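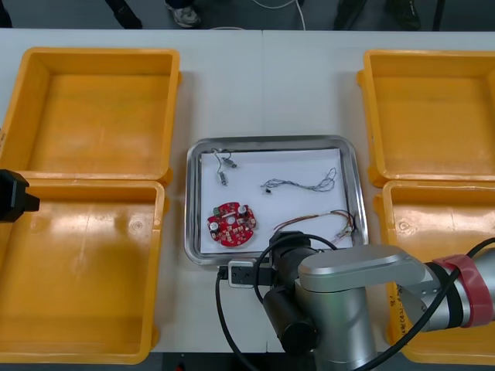
Sorting salvaged bits has become my favorite part of the whole month, and I'm so glad someone on this list asked how we go about it! Our last delivery from Mendoza came to 1,215 pieces, all jumbled together, and the only thing that keeps me sane is working from a small spread. A steel tray goes in the middle of the table with a sheet of white paper in it, two yellow bins on each side, and then just a few things on the paper at a time. Thin gray and blue wires vanish on bare steel (well, they do for my eyes), but on paper even a tiny vibration motor with its silvery leads is easy to find.

The question was this one:

> Hi all, we have a cupboard full of motors and wire from
> the February clear-out in Plaltcombe. Do you sort by
> part, or by what the part came out of? And do lidded
> boxes beat open bins? We only have room for 3 or 4.
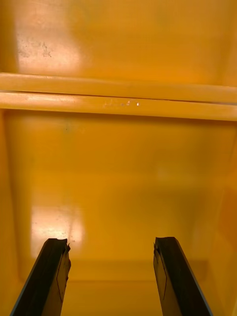
Posted to the list by the Plismont sorting bench, 3rd April
3 min read

By part, every time! We tried it the other way with the Cultov boxes and ended up with wire in every one of them. As for lids, go without. I love a deep, plain bin in a bright color, and that yellow-orange plastic is wonderful for spotting a dark screw or a scrap of lead you thought you had lost.
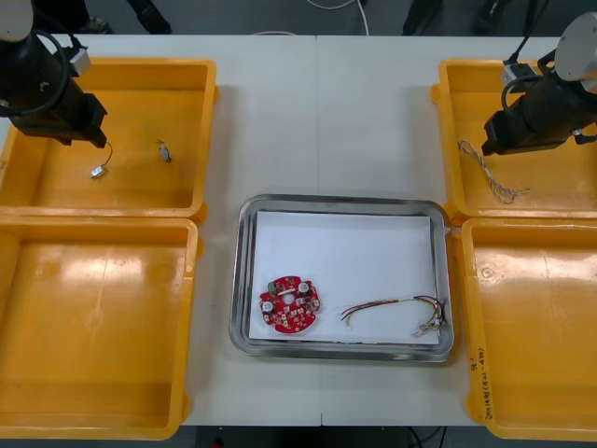
Plismont Parts Club, Small Electronics Section

Start with only two of your four bins, one for little metal parts with leads and one for wire. A braided piece in white and gray can go in whole; please don't untwist it! Keep the other two empty until you know what you have too much of. Write on the outside wall of the bin in black marker, big enough to read from your chair. I would stop at 200 pieces a sitting, have some tea, and come back.
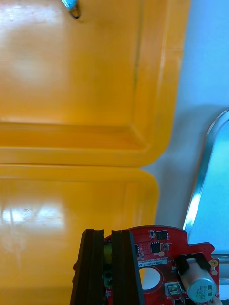
Two yellow trays edge to edge, pen or marker at the top.

Do keep a pen within reach, you will change your mind about labels. And tell us how the cupboard goes, I would love to hear what's in there!

Contact the list owner | © Plismont Parts Club | Back to top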